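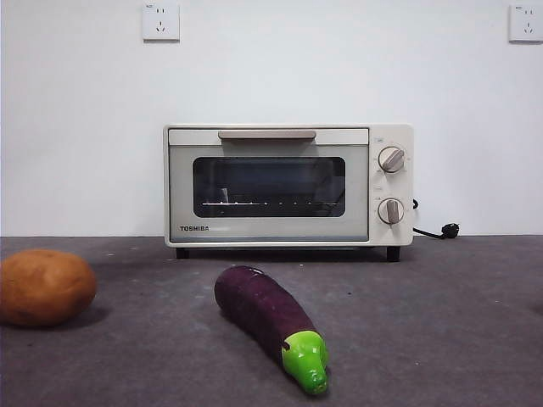
Small Appliance Cooking Trial — Interim Report to the Drutine Fund
Prepared by Nelu Hodoroagă, Yilma Kitchen Project
06/11/2019

1. Period covered

This report covers the work done since the August payment. It deals with the countertop oven strand only. The hob strand is reported separately under the Uvus budget line.

2. Work completed

The test kitchen has been set up on a single dark grey worktop against a white wall. The oven in use is a compact white Toshiba toaster oven with two round control knobs and a dark glass window in the door. It was chosen for its size, which is close to what our tenants can fit beside a sink.

A total of 130 test bakes have been recorded. Each record gives the vegetable, its weight before and after cooking, the oven setting, the time taken and the result of a skewer test at the thickest point. Records with no starting weight have been left out of the total.

Potatoes and aubergines were tested first. They appear in most of the recipes sent in by the Zovo estate households, and they behave very differently in a small oven. Potatoes were baked whole. Aubergines were baked whole and halved lengthwise.

3. Findings so far

Whole potatoes cooked evenly when turned once at the halfway point. Without turning, the side nearest the door was firmer in most bakes. Potatoes of mixed sizes should not be cooked together, as the small ones dried out before the large ones passed the skewer test.

Whole aubergines needed pricking in several places. Long ones had to be laid across the rack at an angle, and the stalk end browned early if it was close to the side wall. Halved aubergines were quicker but left more liquid on the tray. We now line the tray for these and weigh the liner separately.

Preheating made less difference than expected. A second set of bakes from cold is under way and the figures will be given in the next report. Until then the draft recipe cards carry both timings.

4. Spending

The grant for this strand is 2750 pounds. Spending to date is 1084 pounds, covering the oven, scales, a probe thermometer, trays, vegetables and printing of the first draft cards. The thermometer was replaced once, under guarantee and at no cost. Electricity is paid by Yilma and is not charged to the grant.

5. Delays and changes

The plug-in energy meter arrived late and was then found to reset itself when unplugged. Energy readings from the early bakes have been discarded. The cooking results from the same bakes are sound and have been kept.

Carrots have been dropped from the list. Squash has been added — cut pieces only, as a whole one will not go in the oven.

6. Next period

Complete the bakes from cold, beginning with potatoes.
Repeat the halved aubergine tests with the cut side down.
Send draft cards to 30 households at Zovo and collect written comments.
Take energy readings for every bake, with the meter left plugged in throughout.

We ask the Fund to agree the change from carrots to squash. No change to the total grant is requested. The full bake records are held at the Yilma office and can be sent as a spreadsheet.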